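4.2 Surface Pattern and Search Time

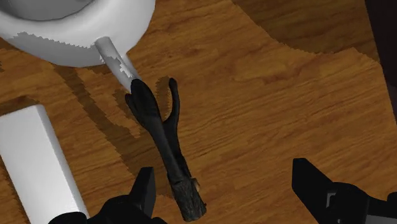
Figure 3. Rendered tabletop with a wood-grain surface. A large white round object lies at the upper left.

The second factor was the visual pattern of the surface on which household items were shown. Earlier work on visual search has mostly used plain gray or white backgrounds, which make item edges easy to control but do not resemble the counters and tables people search at home. Wood grain is a useful middle case. Its streaks share a main direction, its knots are irregular in size and spacing, and its color range is narrow enough that most kitchen items remain distinct from it in hue.

Surfaces were drawn from the Risness set, which groups patterns by the strength of their main direction. We used the plain, weak-grain and strong-grain groups. Mean luminance was matched across groups before rendering, and contrast was left free to vary, as matching both removed most of the visible difference between weak and strong grain. Shadow settings were held fixed for all surfaces.

Participants were recruited at the Stondel and Greltside sites. Of those who started the session, 469 completed all blocks and passed the attention check. Each completed 576 trials, split evenly across the surface groups, with the order of blocks balanced across participants. On each trial a target word was shown, followed by the display. Participants pressed one key if the target was present and another if it was absent. Displays stayed on screen until a response was made. Trials with responses faster than 200 ms were dropped before analysis.

Response times were log-transformed and fitted with a mixed model, with surface group, target presence and site as fixed effects and with random intercepts for participant and target item. Models with random slopes for surface group did not converge at Greltside and are not reported for either site.

Search was slower on strong grain than on plain surfaces, and the cost was larger when the target was absent. Weak grain did not differ from plain in target-present trials. The site effect was small and did not interact with surface group. Error rates followed the same order as response times, so a trade of speed for accuracy is unlikely to account for the result.

A follow-up analysis split targets by outline. Long, thin targets such as spoons and pencils showed most of the strong-grain cost, particularly when their long axis ran close to the direction of the grain. Round targets showed little cost at any grain strength. This agrees with the orientation account set out in Section 2 and is harder to fit to the general clutter measure used in the Ayala model, which assigns the same cost to all targets on a given surface. Item-level estimates are given in Appendix B, with 17 items left out for low naming agreement.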